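Since March we changed how we answer client messages at Hanwood, and many of you asked me to explain it. Before, every message went to Tainá Trindade or to me, and whoever was free replied. It was friendly, but two people sometimes gave the same client two different prices.

Now we keep one shared inbox. A new message gets a color label within 4 hours, and the person who puts the label is the person who replies.

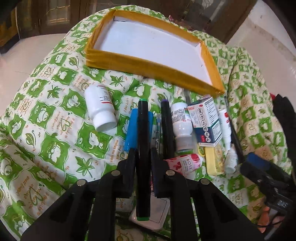 *A marker with a green tip.*

For small shops I recommend to begin with only three labels: new, waiting, done. Our client Oltov started with 18 and stopped using all of them before the month was over.

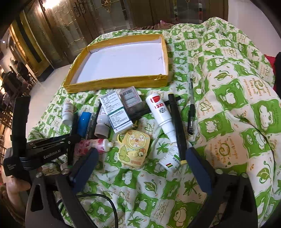
**WORKING WITH CLIENTS**

Anderson Rocha will show his reply templates in a free call on Saturday. He keeps 10 of them, each under 300 characters, and he changes the first line every time by hand. If you wish to join, please answer this email and write the name of your business.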